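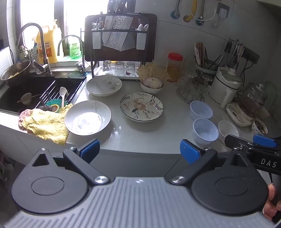 On August 8, 2018, Adix wrote:

> I've read the notice for the Flamatstead exercise twice and still can't
> find the part where the reserve units get anything to do. We are down
> as "supporting presence" for the whole of the harbor phase. Last time
> that meant standing next to a fence. Has the ship's visit been dropped
> too? It was the only thing my lot were looking forward to. And is the
> night landing open to families or isn't it? The notice says yes on the
> front and no on the back.

The ship is still coming. She has been moved from the main jetty at Flamatstead to the old coaling berth at Plirkby, where the water is deep enough and the parking is terrible. The navy's reasoning fills a page and a half and comes down to a crane.

On the fence, I sympathize. I stood by that fence as well. It was a good fence and came to no harm. But the revised order, which reached me last night and should have reached all of you, gives the reserve the small boat transfer and the whole of the casualty landing. That is 37 people in the boats and another 70 ashore, stretcher parties included. If your unit can't fill its places, tell me before the end of August and I'll offer them to Plirkby, who always say yes and then ask what it was they said yes to.

The night landing is closed to families. The front of the notice was left over from the previous year. Families are welcome at the daylight firing demonstration, which will use blanks, smoke and a commentary over the loudspeakers. I have heard the commentary in rehearsal. Bring ear protection for that part too.

Some smaller matters:

Boots are to be the issue pattern. The person who wore deck shoes to the last beach assault knows how that ended, and so does the medical tent.

Radios will be drawn from the Shabalala stores, on signature, one per boat. Of the 278 on the books after the spring exercise, 2 are still missing. Please look under the seats of your vehicles. I have looked under mine and found a mess tin.

Rations are the same as before. I did ask.

Adix, since you raised it last time, there will be transport back from Plirkby after the landing. It's a flatbed with a canvas cover, and it leaves when the driver has had his tea. The timings are in the annex to the revised order, and if your copy has no annex, write to me off the list and I'll send you mine.

Flamatstead exercise desk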